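Gripper drifts off center over a tall bin. Recalibrate or replace the cable?

Asked on the Cedach help board, automation section, May 24, 2019

We have a two-arm cell that picks out of a big white plastic bin, the glossy kind with one end higher than the other. The arm that reaches in has started landing to one side of where I taught it. The Zastbridge support line told me to run their full calibration routine, all 49 points of it. I did that in November for a different problem and it cost me most of a shift for no change I could measure, so excuse me if I don't jump at it again.

What I've tried so far:

1. Parked the arm with the fingers over the low part of the rim and left it there while I checked the mount bolts. All tight.
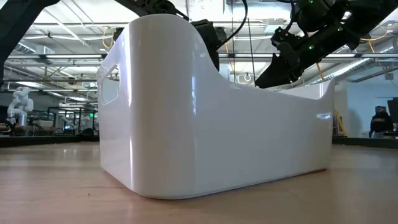
2. Rebooted the controller. Same offset afterward.

3. Swapped in the old Gazi program from backup. Same offset again, so I don't believe it's the code.

The yellow cable is my suspect. It hangs in a loop by that arm, and I think it tugs when the wrist turns. The dealer wants 600 dollars for a Bikau cable kit and couldn't tell me how it would fix anything. Has anyone seen a cable pull an arm off its point? 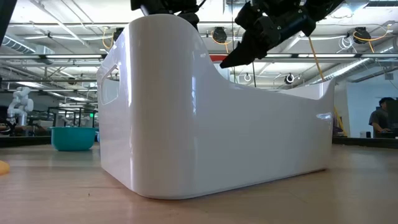

Don't buy the kit. I've yet to see a cable that light move an arm of any size. What it can do is hang up on something and load the wrist sensor, and then the controller corrects for a force that isn't real. Unclip it, tie it up well clear, run 40 picks and write down where each one lands. If the error is still there you've ruled it out for the price of a zip tie. And check that the bin goes back to the same spot every time. You don't mention any stops on the table.

Second answer

Just do the calibration, it's what the manual says. Worked for me.

Third answer

"Worked for me" on which machine? Before either of those, open the fingers all the way and look at them through the wrist camera. Both tips should sit the same distance from the middle of the view. On ours one finger had been put back a notch off after cleaning, and we chased it for 23 days as a calibration fault.
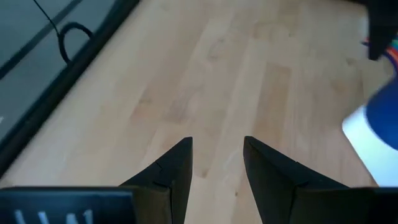
Wrist view, fingers open

If one tip is closer in, pull that finger, wipe the seat and refit it. Then teach one point over again and test. I'd save the long routine for when that fails, and I wouldn't expect much from it then.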